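From: Kavinda Ekanayake
To: clakex-users
Subject: Re: [clakex-users] How many demonstrations before the cube task is stable?

Hello Ruben, hello all,

Thank you for the detailed question. I answer between your lines, because we had nearly the same trouble in January and I still have the numbers.

On 10:42, Ruben Smits wrote:
> We are training a pick and lift policy in the Clakex simulator, one arm,
> one small cube, parallel gripper. With 200 teleoperated demonstrations the
> policy reaches the cube nearly always but it closes the fingers too early.
> Qistina suggested to go to 2,000 before we change anything else. Before I
> ask two students to spend their weeks on this, has someone seen the
> curve? Also, do you keep the failed attempts or do you delete them?

We did go up to 2,000 and I would not recommend to do it in one step. Our first set was recorded by one person only, Katsuhiko, and he is very regular. He comes from the same side each time and he waits a little above the cube. The policy learned the waiting very well. When we added more of the same, the early closing did not go away, it only became more confident.

What helped us was a second operator and a wider range of start poses. Obaidul recorded with the Dradell hand controller and Katsuhiko stayed with the keyboard. In total we have now 3,932 episodes on disk. After filtering we train on 1,545 of them, and this smaller set gives better results than the full one.
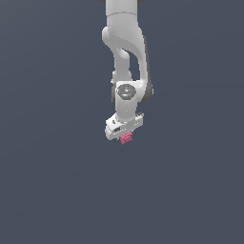 For the filter we look at two things. The first is the time between finger contact and the start of the lift. If it is shorter than five simulation steps, we put the episode aside. The second is whether the cube pose relative to the hand is still the same at the end of the lift. In some of our episodes the cube was turning slowly between the fingers, and from the success flag alone you can not see it. The flag only checks the height.

About the failed attempts: please keep them, but in a separate folder and with a label. We deleted ours in the beginning and I regret it. Later we wanted to train a small classifier for grasp success and we had to record the failures again on purpose. Failures made on purpose do not look like the natural ones.

> One more thing, do you render with the table and background
> textures or plain? Plain is faster for us.

We use plain gray for the first training and random textures only for the last part. I have to say that we did not compare this properly. Vandenberghe's group has a script for the textures in the contrib folder, but it needs the old Gritmont asset format – you will have to convert the meshes first.

Please check also your gripper action. In our logs it was stored one step before the arm action, and this alone explained a part of the early closing. I can send the small patch if your version is still the one from before January.

Best regards,
Kavinda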